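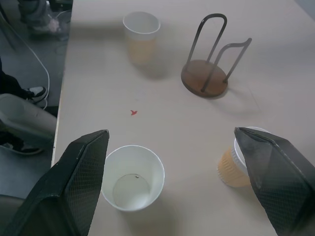 Why did the second batch of indigo come out greener than the first? The vat had run short of reducer by the afternoon, so the dye was only partly in solution and a lot of it sat on the surface of the cloth and washed off.

Right, on to the rest, written up before I forget it all.

## May, vat notes, Noltholm shed

Started the new vat at 7.40 am with the Queiroz indigo, the finely ground one. It's lovely stuff! Wets out so much faster than the old tin, which used to float about in crumbs for ages however long you stood there with the pestle. Fructose and lime as before, same proportions as on the card pinned by the sink. Water from the rain butt, sieved through muslin.

By mid-morning there was a coppery skin right across the top and a proper fat flower in the middle. Underneath, the liquid was a clear amber-green with no cloudiness, which is the best I've had from a fructose vat. I was very tempted to throw everything in at once. I didn't (well, I put one hanky in).

**Batch 1.** Cotton lawn, scoured twice, soaked overnight, squeezed out by hand.

- 5 dips, each left under until I'd finished a slow lap of the yard
- aired on the line between dips, full green-to-blue change each time
- final rinse with a splash of vinegar in the second bowl

Gorgeous. A deep, slightly warm blue, even right into the seams. The stitched resist held better than I dared hope, and the tiny rings along the hem came up crisp and white once I'd snipped the thread. I used the waxed linen thread from Wotia for these and I'm never going back to buttonhole thread, which always let a bit of colour creep under the knots.

**Batch 2.** Same lawn, same scour, same number of dips, into the vat after lunch. Came out of the liquid looking thin and turned blue almost before it was clear of the surface. That should have told me. It dried to a sort of duck-egg with a green cast, and the rinse water ran blue for far too long. Rubbed a corner on a white rag and it marked badly.

Checked the vat afterwards: skin gone patchy, liquid a murky teal. Temperature had dropped too, as I'd left the lid off through the whole of batch 1 like an idiot. Added more fructose, stirred in one direction only, lid on, old duvet round the barrel. Clear amber again by early evening, so it wasn't dead, just tired.

Things to change:

1. Lid on between dips, every time.
2. Check the liquid in a glass jar before each batch. A look at the surface isn't enough.
3. Feed at lunch and let it rest before anything else goes in.
4. Squeeze the cloth out harder. I'm sure I carried a fair bit of air in with batch 2.

## Linen test

Put one length of the Tratesetti linen through after the vat had recovered, mostly to see if it would take at all, given how stiff it is. It did! Slower than the cotton and a touch greyer, with a nice bit of life where the slubs are. Three dips only. I'd like to try it again with a longer soak, and maybe a soya milk coat on one half, so we can compare the two on the same piece.

Folded it in a concertina and clamped it between two square tiles. The pattern is clear on the outer folds and fades towards the middle, where the dye simply couldn't get in. Some of you will call that a fault. I think it's the nicest thing on the line, and I want to do a whole curtain like it.

## Stock and odds and ends

Fructose: used 89 g in total today including the lunchtime rescue that happened at teatime. One unopened bag left.

Lime: plenty, but the tub lid has cracked, so I've moved it to the tall jar. Labelled on both sides. Please wear the goggles when you scoop it, it puffs up.

Thread: the Wotia reel says 1000 m and I've barely made a dent in it. Help yourselves, it lives in the blue drawer with the needles.

pH strips are getting low. The ones at the bottom of the packet have gone a funny colour and I don't trust them, so I've gone by the new roll only.

Batch 2 pieces are in the bucket marked REDO. I'm going to wash them until the water runs clear, dry them fully, and give them two or three dips in a healthy vat to see if they can be brought round. If the green goes, brilliant. If it stays I might overdye with weld and pretend I wanted green all along.

Vat put to bed at 8.15 pm, stirred, lid on, duvet on. Please leave it alone till the morning, then look at the jar before you do anything else to it.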